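Home & Household > Storage > Containers

We use cookies to remember your settings and measure visits. Accept all | Manage choices

Lidded storage box

By the Household Reference Desk – updated in May

A lidded storage box is a small or medium-sized container with an open top and a separate or hinged cover, used in homes, schools and workshops to keep loose items together. Most modern examples are made of molded plastic. Typical contents include toys, balls, craft supplies, game pieces, sewing notions, small hardware and office items. The term covers a wide range of sizes, from boxes that fit in a desk drawer to bins that slide under a bed, but in everyday use it usually means a box that one person can lift and carry when full.

The lidded box is distinct from the tray, which has no cover, and from the crate, which often has slatted or vented sides. A box sold for food may be used for general storage, and often is, though the reverse is not advised unless the plastic is marked as suitable for contact with food.

Form and parts

The body of a plastic storage box is usually a single molded piece. Rectangular bodies are the most common because they sit against each other on a shelf without gaps. The corners are nearly always rounded. A sharp inside corner is hard to mold, tends to crack when the box is dropped and is difficult to wipe clean. Round bodies are also sold, mainly for kitchen use, but waste space when stored in rows.

The walls normally flare outward a little from base to rim. This slope is known as draft. It lets the finished piece come away from the mold, and it also allows empty boxes of the same size to nest. A box with steep draft nests deeply but holds less than its outside measurements suggest. A box with nearly straight walls holds more and nests poorly, so that a stack of empties takes up almost as much room as the same boxes filled.

The rim is the strongest part of the body. It may be rolled outward, thickened or folded down to form a lip, and the lid bears on it. Small tabs are often molded at the rim or on the edge of the lid. Depending on the design, a tab may serve as a place to put a thumb when lifting the cover, as a guide for lining up the two parts, or as part of a latch.

The base is flat or slightly recessed. Some bases carry short feet that keep the box clear of a damp shelf. Others have a raised outline that fits inside the edge of the lid below, which keeps a stack from sliding.

Lids

Lids fall into four general types.

The lift-off lid rests on the rim and is held in place by its own weight and by a shallow edge. It is the easiest to use and the least secure. A box with a lift-off lid will usually spill if it is tipped over.

The snap lid has a channel that grips the rim. It must be pressed down along its edge and makes a click when seated. Snap lids keep out dust and most moisture but can be hard for young children and for people with weak hands.

The latched lid is held by clips or swinging handles at the sides. It is found mostly on larger boxes, where the weight of the contents would force a snap lid open.

The hinged lid is joined to the body along one side. It can't be mislaid, but the hinge is the first part to fail, particularly a thin plastic hinge that bends each time the box is opened.

A lid may be flat or may have a raised center. A raised center stiffens the cover and helps keep it from sagging when something is placed on top. Some lids also have a recess, usually in the middle, to hold a handle or knob.

Handles

Handles are placed either on the body or on the lid. Body handles come in pairs, as molded grips under the rim or as bails that swing up over the top. Lid handles are single and central. They may be fixed or folding. A folding handle lies in its recess when not in use, so another box can be set on top. A fixed arch or loop is quicker to grasp but prevents stacking unless the box above has a hollow in its base.

A handle on a lid isn't always meant for carrying. On a lift-off lid it serves only to raise the cover, and lifting the whole box by it is a common cause of spills. On a latched lid the handle may be rated for the full load. Where the maker gives no guidance, the safe practice is to carry the box from underneath.

Materials

Polypropylene is the most widely used plastic for boxes and lids. It is light, stands up to repeated bending and resists most household cleaners. It becomes brittle in freezing temperatures, and a polypropylene box kept in an unheated garage may split if dropped in winter.

Polyethylene is softer and slightly waxy to the touch. It holds up better in the cold and is often chosen for flexible snap lids. Polystyrene is clear and stiff, and is used for small boxes in which the contents need to be seen. It scratches easily and cracks under sudden load.

Metal, wood, cardboard and woven fiber are also used. Cardboard boxes are cheap and can be folded flat, but they absorb water and attract insects. Wooden boxes are durable and heavy. Metal boxes dent and may rust along the seams.

Opaque boxes hide their contents and protect them from light. White and pale colors are popular because they look tidy in a row, though they show scuffs and may yellow with long exposure to sunlight. The lid and body are sometimes made in different colors, either for appearance or so that different sets can be told apart.

Sizes and capacity

No single standard governs the size of household boxes. Makers list capacity in quarts or liters, or give outside dimensions only, and these figures are hard to compare. A stated capacity is normally measured to the rim, while the usable space ends somewhat lower, at the point where the lid closes.

Product lines are usually built around a shared footprint. The Wamden range, for instance, has 27 box sizes but uses just two lid patterns, so a household can change the depth of a box and keep the same cover. Humach sells its lids separately, under a single parts list of 544 items. Ranges of this kind are convenient while they remain in production. When a pattern is dropped, replacement lids become scarce, and boxes with missing lids are often the only sign that the range existed.

Use in the home

Small lidded boxes are most useful for objects that roll, scatter or come in sets. Small balls are a common case. Left on a table they are easily knocked to the floor, and in an open tray they must be kept level. A box with walls higher than the ball is wide solves both problems even before the lid is put on.

In children's rooms, boxes are generally sorted by type of toy or by set. Sorting by type makes a particular piece easier to find. Sorting by set makes it easier to bring out everything needed for one game. Mixed boxes, into which any small toy may go, are quicker to fill at the end of the day and slower to search. Many households keep one mixed box alongside several sorted ones.

The usual method of packing is to remove the lid completely, set it down next to the box, place the heaviest items in first and add light or fragile ones last. Long thin pieces are laid along the diagonal of the box, where there is the most room. A lid that doesn't close should not be forced. The obstruction is usually one upright piece, and pressing down may crack the cover or bend the rim.

Labels are placed on the front wall if the boxes are shelved and on the lid if they are kept on the floor or in a deep chest. A label on the lid alone causes confusion when covers are swapped. For children who don't yet read, a drawing of the contents works as well as a word.

Care and cleaning

Plastic boxes are washed by hand in warm water with dish soap and dried upside down with the lid off. Storing a damp box with its lid on leads to odor and, over time, mildew. Dishwashers may warp thin lids, and a warped lid seldom returns to its original shape. Crayon and ink marks can often be removed with rubbing alcohol, tested first on the underside.

Grit collects in lid channels and around recessed handles – an old toothbrush reaches both. Cracks at the rim tend to spread and are difficult to glue, as polypropylene and polyethylene don't bond well with ordinary adhesives. A cracked box may still serve as an open tray.

Safety

Small balls and small parts are a choking hazard for young children, and a lift-off lid doesn't count as a barrier. Boxes holding such items are kept out of reach or fitted with a latch. Large bins used for toys should have a lightweight cover that can't lock shut from the outside.

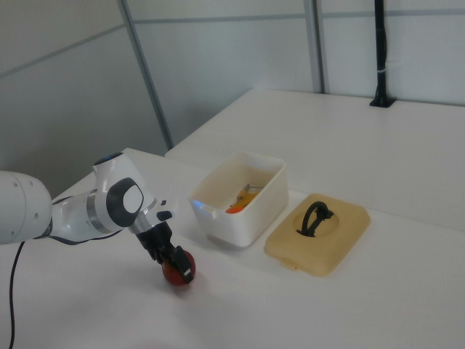

Should the lid be kept on a box of toys that is used every day?

A loose lid is enough for daily use, as long as no child in the home is young enough to choke on the contents. Snap or latched lids are better for boxes that are stacked, moved or put away for the season.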